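Bronlow Returns Center: Mixed-Item Handling Pilot
Progress report to the Gatmont Workplace Technology Fund
Reporting period: March through June

1. Status

The pilot is on schedule for floor work and behind schedule for training. Both two-arm stations have been delivered and powered up. Station A is handling mixed returns under supervision. Station B is used for practice and for collecting demonstrations, and will stay in that role until the next period. Spending is within the approved budget. One change to the work plan is requested in section 8.

2. Background

Bronlow receives returned goods from small retailers. Most returns arrive in their original box and are scanned and shelved without much handling. The remainder come in as loose items, often several to a tote, with no packaging or with packaging that belongs to something else. Staff call this "the mixed line." It is the slowest job in the building and the one with the most complaints about neck and wrist strain.

The grant pays for a trial of robotic handling on the mixed line only. The boxed line is outside the scope. Oka supplied the arms and hands. Bunnag supplied the control software and is under contract for support until the end of the pilot.

The proposal set two questions for this stage. First, can a two-arm station pick up and sort loose items of different shapes and softness at a rate that makes it useful? Second, what happens to the jobs of the people who do that work now? This report covers both. The second has taken more management time than planned.

3. Work completed in this period

Installation. Station A was installed on the east side of the returns floor and Station B in the former label room. Power for Station A had to be rerouted once when the original outlet turned out to share a circuit with the stretch wrapper. The work was done by the building electrician and charged to the site budget.

Safety review. The review was completed before any supervised running. It resulted in two changes: a lower speed limit when a person is close to the table, and a second stop button on the tote side. Both have been in place since April.

Demonstrations. Operators guide the arms through pick, move and place tasks, and the recordings are used to train the handling software. The target for this stage was 600 accepted demonstrations. Almost 600 have been accepted. Recordings are rejected if the item is dropped outside the table, if the operator stops partway, or if the item list does not match what was on the table. The third cause was common in the first weeks and is now rare, following a change to the order in which the list is filled in.

Test set. A fixed set of 100 items was put together from unclaimed returns. It includes soft goods, small packets, toys, paper bags, tools and kitchen items. The set is stored separately and is not used for training.

4. Handling results

Rigid items with flat sides are handled well. Blocks, small boxes and closed tins are picked reliably from most positions on the table, and the software no longer needs them to be spaced apart.

Flat items remain difficult. Thin packets lying on the table give the fingers very little to close on. The present method is to press down with the fingertips and drag the packet slightly before closing. It works more often on cloth than on the bare tabletop, and the station tables were covered for this reason. Bunnag is testing a second method in which one hand holds the packet in place and the other lifts an edge.

Soft items give mixed results. Knit gloves are easy to grasp and hard to place, as they fold over in the hand and come down in a different shape. For sorting into a tote this does not matter. For bagging it does, and bagging has been left out of the supervised runs.

Paper bags are a special case. Retail customers often return goods in the shop's own bag, and the bag must be checked before it is thrown out. The arms can lift a bag by its handle, but checking the inside is still done by a person.

5. Effect on staff

The mixed line had 8 regular positions at the start of the pilot. It has 8 now. No position has been removed, and the written commitment to staff that none will be removed during the pilot stands.

The content of the work has changed for part of the group. Two people have moved to operator duties full time. They run demonstrations, clear faults and decide which items go to the station and which go to the manual benches. The other six rotate through the station for one shift in each rotation cycle and spend the rest of their time at the benches.

Pay. Operator duties were first paid at the bench rate. Staff objected, on the grounds that fault clearing and item selection carry more responsibility. Management agreed, and an operator supplement has been paid since May. It was not in the original budget and is being covered by the site.

Physical load. Reaching and lifting are lower at the station than at the benches. Standing time is higher. Operators reported sore feet and lower back discomfort after full shifts. Mats have been ordered, and a sit-stand stool is on trial at Station B. Eye strain was also reported during long demonstration sessions, and sessions are now limited to 2 hours with a change of task between them.

Pace. Bench staff raised a concern that items rejected by the station would be passed to them as extra work with no change to their targets. The concern was justified. During April, station rejects were added to bench totes without being counted separately, and the bench rate appeared to drop. Rejects now go into a marked tote and are left out of the bench rate. April figures have been corrected in the site record.

Recording. The stations record the tabletop and sometimes the people near it. Staff asked who can see the recordings and whether they can be used in performance reviews. A one-page rule has been agreed: recordings are used for training and fault analysis only, access is limited to the project team and Bunnag support, and supervisors do not have access. A copy is posted beside each station.

6. Training

Training is the part of the plan that has slipped. The plan called for the whole mixed-line group to complete the operator course by the end of this period. The two full-time operators have completed it. The others have completed the first half, which covers safe stopping, restarting and basic fault clearing.

The delay has two causes. The course material supplied by Bunnag was written for engineers and had to be rewritten in plain terms. In addition, the course needs an idle station, and Station B was booked for demonstrations during most day shifts. From the next period, mornings at Station B are set aside for training.

The rewritten material is shorter and uses more practice at the table. Trainees set out their own mix of objects, choose which arm should take each one, and explain the choice before starting. A typical practice layout puts flat packages, a knit glove, a paper bag and toys on the same surface, so that each pick calls for a different grasp and the hands have to work around items that are staying put.
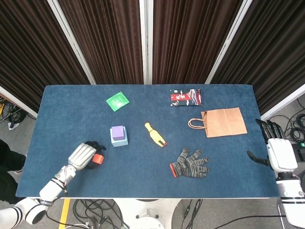 7. Problems and open risks

Cable routing. Cables on the floor beside the stations are a trip hazard for anyone walking around the table. Fixed covers are on order. Until they are fitted, access is limited to trained staff and the walkway is kept on the opposite side.

Finger wear. The fingertip covers wear faster than Oka's guidance led us to expect, mainly from the press-and-drag method used on packets. Spare covers are held on site. If the second method described in section 4 proves usable, wear should fall.

Support hours. Bunnag support closes at 5 p.m. The late shift has no cover for software faults and has to park the station when one occurs. A quote for extended hours has been requested.

Dependence on two operators. When both are absent, Station A does not run. This will remain the main risk to output until training is complete.

8. Request to the fund

We ask for approval to move unspent travel money to training backfill. Site visits to Oka were replaced by remote sessions, and the travel line is largely unused. The money would pay for bench cover while the remaining six staff finish the operator course. The total grant amount does not change.

9. Plan for the next period

Complete the operator course for the full mixed-line group.

Run the fixed test set on Station A at the start and end of the period and report both results by item type.

Fit cable covers and standing mats at both stations.

Decide with Bunnag whether to adopt the two-handed method for flat packets.

Repeat the staff survey on physical load, using the same questions as in March.

Draft a proposal for job grades after the pilot, for discussion with staff before it goes to Gatmont. The draft will cover the operator supplement, rotation between station and bench, and the handling of station rejects in bench targets.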